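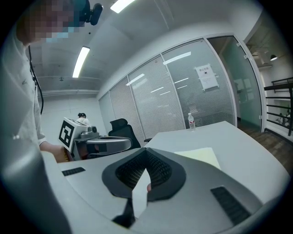

*A sheet of paper held in the right-hand gripper, with a second sheet on the table.*

Paper is a good place to start an argument about teaching robots by hand. Most of us can fold a sheet without looking at it. Put a gripper in each hand and the same job becomes slow and clumsy, and you find out how much of the work your fingers were doing.

I think that clumsiness is worth having. At Listeo, where I spent part of last year on a project called Drekel, we collected demonstrations in two ways. In the first, a person sat at a desk and drove the arms from a distance, watching a screen. In the second, a person stood at the table with a gripper in each hand and did the job directly. We gathered 3,024 demonstrations in all, and I have come down firmly on the side of standing at the table.

The usual case for remote control is that the robot is in the loop from the beginning. Whatever the operator does, the arm has already done, so there can be no awkward surprise later about a reach it can't make. That is a fair point, and for heavy or dangerous work I would still choose it. But for paper, cloth and small packets, the operators slowed down and stopped correcting themselves. When a corner slipped they would often start again from scratch. People holding the grippers fixed the slip and carried on, and the fix is the part I want a robot to learn.

There is a cost. Hands are quick and wrists turn in ways that an arm cannot always follow. We threw out 71 demonstrations from one batch for that reason alone, and the people who had made them were not pleased. Better instructions at the start would have saved most of those. So would a short practice spell, which we skipped to keep to the timetable.

My other complaint is about counting. Kisis, the firm paying for the work, wanted 1,000 folds by the end of September and got them. I would have taken 80 from people who had been given time to get good at it, plus a few dozen bad ones with the mistakes left in and labelled. A target of that size makes everybody fold the same way, in the same spot, at the same pace - and then the robot can't cope when the sheet is turned a little.

None of this needs new equipment. It needs longer sessions with fewer targets, and someone at the table who is allowed to say that a demonstration was poor. I have asked for both in the next round, which starts with envelopes.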